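Imprimir esta página | Enviar por correo electrónico

RESEÑA: «Azar», programa de inscripción y cobro para academias pequeñas

Desconfío por principio de cualquier programa que prometa «olvidarse del papeleo». Llevo una escuela de talleres por trimestres, con grupos de mañana y de tarde, y el papeleo nunca se ha olvidado de mí. Aun así pagué la cuota de Azar, que son 300 euros al año, y lo he usado durante un trimestre entero antes de escribir nada.

Lo que vende la empresa, Mikside, es sencillo: el alumno entra en una página, elige curso, deja una señal y el resto se le cobra a plazos. Si se cancela una clase, el sistema avisa a todos. Sobre el papel, justo lo que necesitaba. Antes tenía Ollonstead, que era feo y lento pero no me sorprendía nunca.

La instalación me llevó una tarde de lunes. El asistente pide los horarios, los precios y las plazas de cada grupo, y los pide en ese orden, de modo que si te equivocas en las plazas hay que volver a pasar por los precios. Importé la lista antigua, 826 fichas, y entraron todas. Los acentos no tanto: tengo varios «Mart?nez» que sigo corrigiendo a mano cuando me los cruzo.

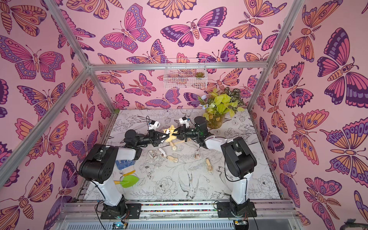
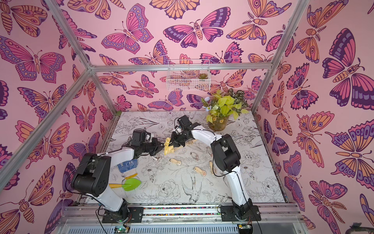
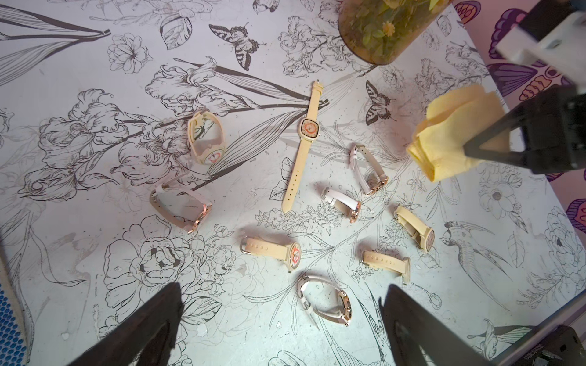
La página pública de cada curso es lo mejor resuelto, y eso que el editor es rígido. Admite un texto corto, un temario y una galería, y las fotos salen recortadas a un cuadrado sin preguntar. Con fondos tranquilos da igual, pero con un papel pintado rosa de mariposas enormes el recorte se come media ala y el resultado parece un error. Un tablero con flores dibujadas en negro sobre blanco y unos relojes de pulsera repartidos por encima aguanta mejor el cuadrado. Se puede desactivar el recorte, según la ayuda, en un menú que en mi versión no aparece.

Vamos al dinero. La señal mínima es de 50 euros y no se puede bajar. Para un taller de fin de semana me parece un disparate, y lo he dicho por escrito. Me contestaron que «está en estudio». El cobro a plazos funciona, con una pega seria: si alguien se apunta cuando faltan pocos días para empezar, Azar le divide igualmente el importe en cuotas iguales y la primera se le cobra al mes siguiente. Es decir, el alumno empieza las clases habiendo pagado solo la señal. Para evitarlo hay que entrar en la ficha y forzar el primer plazo a mano. Lo he hecho nueve veces este trimestre y se me olvidó una.

Los avisos de cancelación llegan, por correo y por mensaje al móvil. Ahora bien, el programa no obliga al alumno a dejar el teléfono, y quien no lo deja recibe solo el correo. Yo he puesto una nota en mayúsculas en el formulario. La lee quien quiere.

Probé también Kurnell durante el mes gratuito. Tiene mejor calendario y peor facturación, y la lista de espera hay que comprarla aparte. En Azar viene incluida y avisa sola al siguiente cuando queda un hueco, cosa que Ollonstead no hacía.

¿Lo renovaré? En febrero me toca decidir. Si para entonces arreglan el primer plazo, seguramente sí. Si no, por 300 euros prefiero mi hoja de cálculo y llamar por teléfono. A quien tenga un solo grupo le diría que no se moleste. A quien tenga varios y lista de espera, que pida el periodo de prueba y meta una inscripción tardía el primer día, a ver qué le cobra.

Contacto | © Todos los derechos reservados | Volver arriba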